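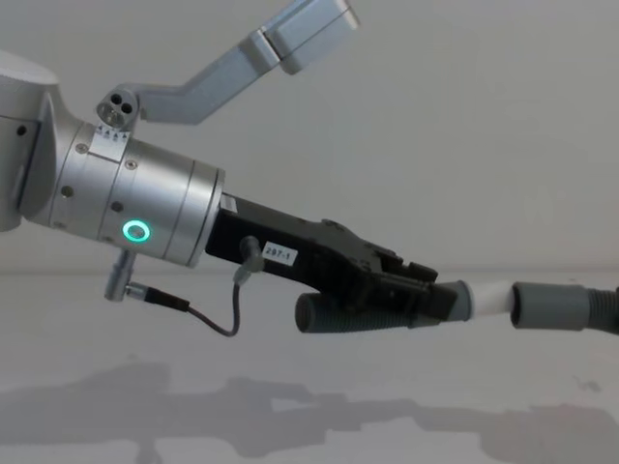 About Lelletska

Most language schools will tell you that you can be fluent in three months. We have taught Romanian to adults long enough to doubt it, and we would like you to doubt it too before you pay anybody, including us.

Lelletska is a small evening school. We teach Romanian to people who married into it, inherited it badly, or took a job that turned out to need it. Classes have a limit of 10 students. We tried larger groups for one spring and the quiet people stopped talking by the second week, so we went back.

Where we came from

Catinca Toma and Paula Costache started the school after leaving Fovalix, a chain that has since closed. Fovalix sold courses by the level, and everybody passed every level. Catinca once had a student arrive in her advanced group holding four certificates who could not ask what time the bus left. He had paid for all four. She still brings him up when someone suggests we print certificates.

We don't print certificates. If your employer wants proof, take a proper outside exam, and we'll help you get ready for it.

How we teach

A full course is 24 evenings. You speak from the first one, mostly badly. Grammar comes in when you need it, and you will need it sooner than you would like, because Romanian puts "the" on the end of the word and there is no getting around that. 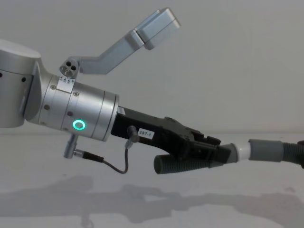 We are often asked which "method" we use. We have sat through a lot of methods. There was one with background music, one where nobody was allowed to write, and one that came with colored rods and a very expensive binder. Some had a decent idea in them somewhere. None did what the brochure said. We kept the bits our students could still use a month later and gave the binder away.

The same goes for apps. Use one if you enjoy it. A streak of 158 days shows that you opened the app on 158 days, and we'd still want to hear you order lunch.

Who you will meet

Catinca Toma teaches beginners. Paula Costache takes the middle groups and sets the homework, which gets marked whether you did it or not. Brândușa Surdu runs the reading group, currently stuck in a long novel that half the room dislikes. Vasilică Radu answers the phone and will tell you if he thinks you are signing up for the wrong class.

What it costs

A full course is $400, books included. There is no registration fee, no "early bird" price and no gold package. If you miss an evening you can sit in with another group at your level, provided there is a chair. If you quit before the third evening, we return what you paid, less the books if you have written in them.

Visiting

Come and watch a class before you decide. New groups start in June, and doors open at 6:30 p.m. Call first, as we move rooms when the heating acts up.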